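Liner or plaster for a garden pond, clay soil

pondside_16
Digging a pond behind the house this fall, 20 feet long at the widest. Soil is heavy clay and stays soggy until May. The Akutia rep says a liner is fine. My neighbor says concrete. Which holds up?

mudboots
Liner. Clay moves and a liner moves with it. Mine is a Huttunen, no leaks so far.

Grutidholm
Disagree. With groundwater that high the liner will float up in spring. I had a bubble the size of a mattress. Put in a drain first, whatever you pick.

mudboots
A drain, sure. But up to 1,000 gallons you don't need concrete.

pondside_16
Drain quote came in at $186 for pipe and gravel, me digging. Does it go under the whole floor or only the edge?

Grutidholm
Under the floor, sloped to a sump. Wrap the pipe in fabric or it silts up.

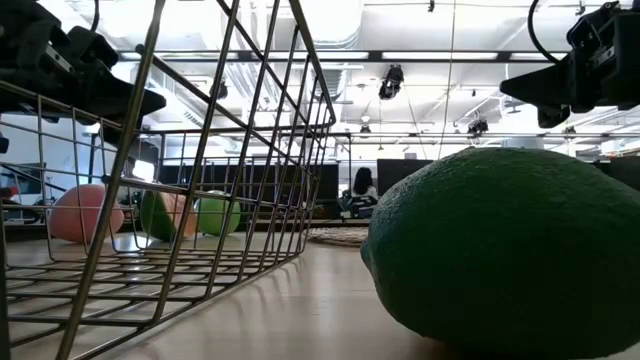
Reply from trekach_dan
Edge only worked for me, but my lot slopes. If yours is flat, do the floor.

pondside_16
It's flat. Floor it is.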